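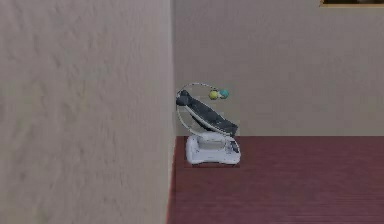

Why Does a Room Echo?

Clap your hands in an empty room and you may hear the sound again. Sound travels through the air as waves. When the waves hit something hard, like a wall, they bounce back. That bounce is called an echo.

Hard, smooth things bounce sound well. Soft things, like curtains and cushions, soak some of it up. The sound gets trapped in tiny gaps between the threads
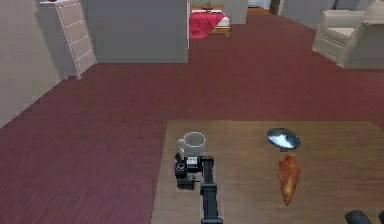 and fades away before it can get back to your ears. This is why a bedroom sounds quieter than a bathroom, even when you talk just as loudly in both.

How Far Away Is the Wall?

Sound takes time to travel. In a small room the echo comes back so fast that it blends in with your voice. Outdoors, you can hear it on its own. Myroslav Chornovol stood 200 meters from the cliff at Worbridge and shouted his name -- he heard it come back a little more than a second later.
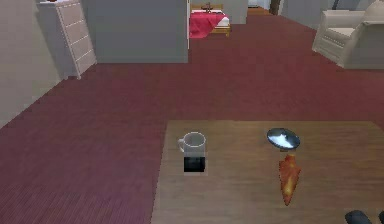
Floors matter too. Bare tile sends sound right back up. A carpet that covers nearly the whole floor, like the dark red one under this table, takes in a lot of the sound that reaches it. High sounds are soaked up more easily than low ones.

Try It

Clap in 5 different rooms at home. Write down which one rings the longest.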